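Choosing strings for your mandolin: what I learned after 12 years

In the last issue several members wrote to ask which strings they should put on their mandolin. I promised to answer, and then I understood that it is not so easy to answer. So please take the following as the opinion of one player. I repair instruments in the evenings and I play second mandolin in our group, and I have made most of the mistakes I will describe.

The first thing to look at is the gauge, which means the thickness. Sets are sold as light, medium and heavy. Light strings are easier to press, and for a beginner this is important, because eight steel strings in pairs can be painful for the fingers in the first weeks. Medium strings give more volume and a fuller tone when you play chords. Heavy strings I do not recommend to anybody who has an old instrument. The pull on the neck is much bigger, and I have seen a nice bowl-back from Wilson Guzmán's family where the top had sunk under the bridge after one winter with a heavy set. He still plays it, but now with extra light strings and a new brace inside.

If your mandolin is a bowl-back of the Italian type, please use light or extra light always. If it is a flat-top or a carved-top instrument made after the year 2000, medium is usually fine, but look at the maker's paper first.

The second thing is the material. Phosphor bronze has a warm sound and it is what most players in our group use. The other bronze, which the packet often calls 80/20, is brighter when it is new but loses this brightness sooner. Then there are flat-wound strings. They feel smooth and they make almost no noise when you slide the finger. For slow melodies and for recording I like them very much, but in a loud room with accordions and a fiddle they disappear. Our player Dwivedi uses flat-wounds on one mandolin and phosphor bronze on the other, and brings both to each rehearsal. I have no space in my car for this.

Coated strings cost more. If your hands sweat a lot, it is worth to try them. My own hands are dry, and for me the difference was small.
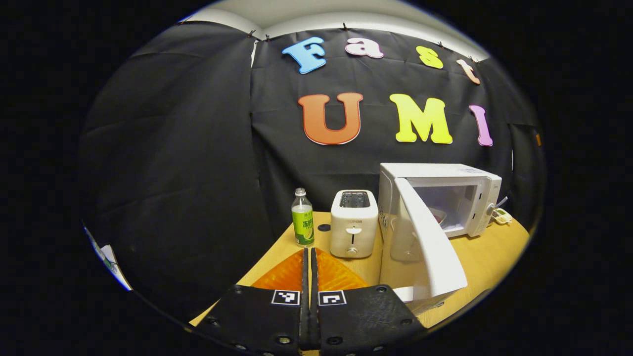

Now about changing the strings, because here I see more problems than with choosing. Do not take all eight off at once. The bridge on most mandolins is not glued, it is only held by the strings, and when they are gone it moves. Then the tuning is wrong in the high positions and the owner thinks the new strings are bad. Change one pair, tune it near to the pitch, and go to the next pair. If the bridge has moved already, compare the note at the twelfth fret with the harmonic at the same place. When the fretted note is too high, move the bridge a little bit toward the tailpiece. When it is too low, move it toward the neck. Do this with loosened strings, and very small steps.

Before you hook the loop on the tailpiece, look if the hook is sharp. A little piece of felt under the strings there also stops some ringing. At the other end, leave enough string for three or four turns around the post with the thin ones, and two or three with the thick ones. I make the turns go down the post, so that the string leaves from the lowest point. Cut the end short after tuning — those ends go under the fingernail very easily.

New strings will go flat for a day or two. You can pull each one gently upward with two fingers, tune, and repeat. I never put new strings on the same day as a concert. I did it once, for a wedding, and I was tuning during the speech of the bride's father.

How often to change? It depends how much you play. I change mine when the pairs do not want to be in tune with each other any more, even after patient work. Another sign is when you feel small dents on the underside, at the place of the frets. Some members keep the same set for years, and I will not name them here, but the rest of us can hear it.

For the buying: the music shop Furnimitz has light and medium sets in phosphor bronze, and they will order flat-wounds if you ask. Clostum has only one kind, a medium set, but they are open later in the evening.

I will bring my tools to the rehearsal on 29th June, and I can change strings for anybody who brings a set. It is better to come before we start to play, because I need a quiet corner to set the bridge. Please bring also the old packet if you still have it, so that I can see the gauges. In July I am away with my family and the workshop is closed.

One more request. Someone left a tuner with a black clip on the piano lid last time. It is in my case now, and the battery is empty.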